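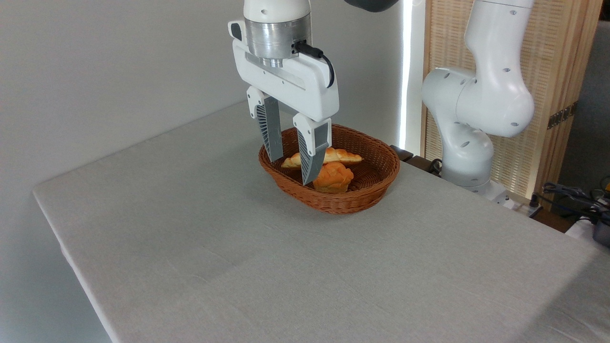
By the Golier kitchen desk | 2025-06-07

The Endholm Bread Knife

There are people who tear bread with their hands and call it rustic. The Endholm is for everyone else, including those of us who have sawed at a crust with a steak knife and lost.

The blade is 21 cm long, with wide, shallow teeth that bite into a hard crust and leave the soft part in one piece. It bends a little – enough to follow a loaf, short of wobbling like a ruler on a school desk. The handle is beech, oiled at the Gralutham workshop, and will want oiling again by September if you cook the way we do.

It does tomatoes well. It does cake well. It does frozen bagels under protest.

Price: $119, with a sheath
Weight: less than a can of soup
Care: hand wash, dry right away. The dishwasher will ruin the handle and we will be able to tell.
Returns: 14 days, crumbs removed

Free resharpening for 3 years. You pay postage one way, and please wrap the thing properly.

Also from Golier: the Sial butter dish, back in stock in white.

21 shares | 3 comments

Get our newsletter. We write when we have something to sell.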